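November, quarter past six in the morning

Awake since four, so I may as well write it down. The sourdough has now outlived two houseplants and my gym membership, and I have started to resent it. It sits on top of the fridge and demands flour. I have had flatmates like that.

Yesterday was the swim. I'd put my name down in winter, when the water was an idea, and Ajith Murthy has reminded me at every opportunity that I can't get the entry fee back. The course runs from the Gilley boat ramp out to the yellow buoy and home again, 400 metres, and I'd been telling people at work it was a kilometre. None of them came to check, which I choose to read as trust.

It was 51 minutes before they let our group in. I spent them standing in bare feet on gravel next to a man who had greased his entire neck. He offered me the tin. I said I was right, thanks, and regretted it the whole way round, as my wetsuit (second-hand, a Fanen, bought from a woman in Ugwu Street who was clearly glad to see the back of it) took the skin off under my left ear.
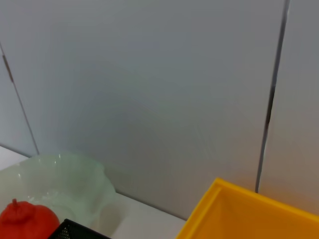

Grey wall, glass bowl, yellow bin.

The swim itself I can report on only in part. I went out too fast, swallowed a fair bit of the harbour, and did the middle stretch in a sort of breaststroke my mother would recognise. A kid of maybe ten went past me on the inside and said sorry. At the buoy I hung on for longer than the rules allow and had a think about my choices. Then home, with the tide, and I'd like it recorded that I overtook somebody. He was doing up his goggles.

I came 98th. Ajith came 60th and has mentioned it, by my reckoning, every time there's been a gap in the conversation. He also mentioned his new watch, which told him he'd slept badly. I could have told him that, he was on my couch.

Afterwards we had egg rolls from the Stullura van and sat on the sea wall not talking, the best part of the day by a long way. My arms still won't go above my shoulders. I washed my hair by leaning into it.

The club sent round a page of hints for next year, and I've stuck it in here so I can't claim I never saw it.

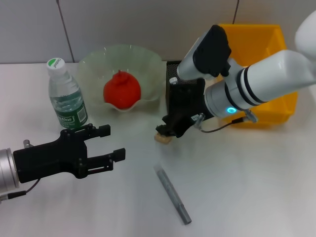

How long before an ocean swim should you eat breakfast?
Two hours or so for a proper meal, or something small like a banana if you've left it late.

I had two crumpets in the car park. Next year, the banana. Off to feed the thing on the fridge.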